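# Laundry pickup: tips for recording usable demonstrations

Notes for operators working on the basket task at the Jovov bench. They assume the arms are homed and the recorder is running.

**Set the floor before the arms.** Put the basket where both grippers can reach its far side without full extension. Mark the spot with low-tack tape and then move the basket off the mark by a hand's width between takes. A policy trained on a basket that never moves learns the mark and ignores the basket.

**Start with one garment.** A single item with strong contrast against the basket gives clean early data. Add a second item only after 70 accepted episodes with the first.

**Crumple by dropping.** Hold the garment at shoulder height and let go. Arranged folds repeat themselves, and the model picks that up quickly. Don't smooth out a sleeve to make the grasp easier.

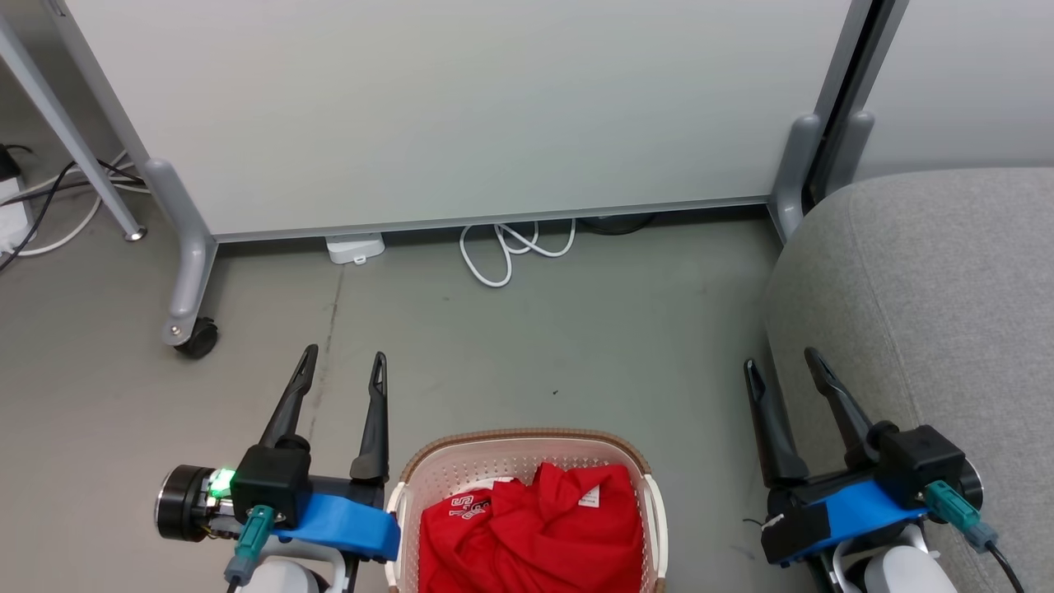
**Begin every take from the same pose.** Fingers up, open, one gripper on each side of the basket. Hold still for a full second before the first move — the trimming script looks for that pause and drops episodes without it.

**Leave the background alone.** Cables, chair legs and casters can stay in view. Clearing the floor for half the set and not the other half does more harm than clutter does. If something has to move, log the episode number.

**Keep the failures.** A missed grasp followed by a clean second attempt is worth saving. Tag it "recover". A take in which the basket tips over gets tagged "void" and stays out of the training split.

**Check the cables every 18 episodes.** Look for strain at the connectors on both grippers. A cable that pulls at the wrist changes the torque readings well before it comes loose.

**Count accepted takes only.** The last Stelance export listed 1889 episodes, of which 869 passed review. Most rejections were for a missing pause at the start. The rest were late stops, with the operator still moving after the garment was down. 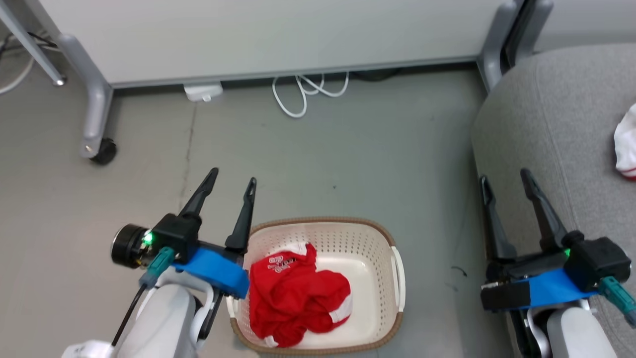
Barredo wrote in to disagree on the drop height: from the shoulder, light fabric tends to land over the rim, and half the session goes to resetting. Knee height gave enough variety on their bench, provided the garment was shaken out first.

Knee height is fine for thin shirts. Use the shoulder for sweatshirts and towels, and write the height in the notes field, in inches.

**Close the session properly.** Park the arms, stop the recorder, then cut power, in that order. Cutting power first leaves the last file without an index, and it has to be rebuilt by hand.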